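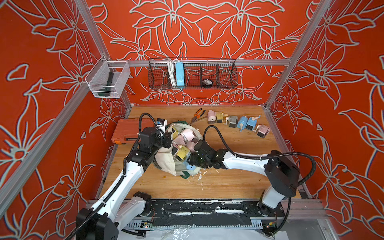 1/ Budget thread - what we're buying for the bench, what we're not, and what I got wrong on the first go

Long one, sorry. Three people asked this week so I'm putting it in one place. Two arms, sorting and packing small stuff, shared money, not a lot of it.

12 replies 31 likes

2/ Start with the job, not the arm. Ours: small hard objects, odd shapes, go in and out of a soft bag. Pencil sharpeners are the test set at the moment. The crank ones. Cheap, different colours, they have handles that stick out and catch on everything. Good stand-in for the returns work we actually want to quote for.

3/ A soft bag is why it's two arms. One holds the rim, other one goes in. Tried to save the money by planning for one arm and a clamp. Drew it up, costed it, Zawadi looked at it for ten seconds and said the bag will just fold over. She was right. Two arms.

4 replies 19 likes

4/ So if your job has bags, sacks, pouches, anything floppy - price two from the start. Don't do what I did and go back in April asking for the second one. Much worse conversation.

5/ Arms themselves. Looked at Plaller and Kontogiannis. Plaller cheaper per arm, Kontogiannis quote came with cables, mounts and a spare gripper. By the time I'd added those onto the Plaller one the gap was 245 quid. Ask for the full list of what's in the box. In writing.

6/ Ask what a replacement set of gripper jaws costs and how long it takes to turn up. That's the bit that'll stop you working. Both firms knew the price straight off, only one could tell me the lead time.

2 replies 22 likes

7/ Rail. We've got both bases on one track along the front. Wasn't in my first budget at all, I had them bolted down. Theophilus pushed for the rail becuase he'd done a fixed one before and spent his life unbolting it. I grumbled. Would buy it again.

8/ Frame is aluminium extrusion. Buy more than you think, and double the corner brackets. Irmont cut to length for us, small charge per cut, worth it if you haven't got a decent saw. We haven't.

9/ Floor is wood. Just a board. Was quoted silly money for a proper worktop and said no. You'll mark it whatever it is. If it gets bad you swap it in an afternoon.

1 reply 14 likes

10/ Walls - people keep asking about the flowers. Big orange-red panels with lilies on. It's a backdrop, costs next to nothing next to the rest of it, and we wanted to be able to change it. Put a line in for backdrops if you're using cameras. I had zero for this. Wrong.

11/ Cameras. One small one on the wrist, plus an overhead view. Budget for the mounts as well as the cameras!! Mounts were nearly the same again. And longer cables than you measured, they need slack to loop over the joints. Zip ties. So many zip ties.

5 replies 27 likes

12/ Storage. Laugh if you want. Wire mesh baskets, a long one with compartments on the back rail and a little one on the side for the torch. Before that the torch lived wherever the last person left it. Pliers still do.

13/ Everything you hang at the back has to be out of the way of the arms though. Check reach before you drill. Ask me how I know. Actualy don't.

3 replies 16 likes

14/ Test objects. Give them their own line. I put 25 quid down and thought that was generous. Then you want two of each in different colours, then a handle snaps, then someone wants a different bag. Put 400 for the year and don't argue with yourself.

15/ Buy the awkward ones on purpose. Shiny, see-through drawers, pale pink next to slightly darker pink. If it only has to cope with nice square blocks then you've learned nothing about your real job and you've spent the money anyway.

1 reply 20 likes

16/ Someone's time. Biggest number on the sheet and the one everyone leaves off. Setting out, putting back, restarting, working out why it stopped. We'd put in two hours a week. Nearer a day. Zawadi logged it for a month so that's a real figure and not me moaning.

8 replies 44 likes

17/ What we're NOT buying this year: second bench (wanted it, can't staff it). The fancy hands with fingers (priced them, shut the tab). Service contract from Furkitz - came to 1944 a year and half of it was visits we'd never use. Asked for parts only, waiting to hear.

18/ What I'd buy first if starting over with half the money. Frame, rail, two arms, one camera, board. Leave the walls plain. Run that till it annoys you then spend the rest on whatever annoyed you.

2 replies 35 likes

19/ Spares box - get one now, day one. Ours is an orange plastic toolbox, nothing special. List taped to the wall of what should be in it: fuses, screws in the two sizes you really use, spare USB lead, tape. Theophilus does the reorder, as he's the only one who reads the list.

20/ Power. Separate switch for each arm and an emergency stop you can hit without leaning over the thing. Get it costed with the arms so it can't get trimmed later as an "extra". It isn't one.

6 replies 29 likes

21/ Getting it past whoever signs it off. I did one page. The job, how long it takes by hand now, the kit, the hours. No video. First time round I took a video and we spent the whole meeting on the video.

22/ And ask for the contingency up front. We asked for ten per cent, got it, it was gone in six weeks. Mostly brackets and cables. Not one exciting thing in there.

3 replies 18 likes

23/ Spreadsheet - yes I'll share it, need to take our supplier prices out first. Reply if you want it and I'll send it when it's tidy. Might be a few days, quote for the parts cover is meant to be in by 4pm and I want that on there too.

17 replies 52 likes 9 shares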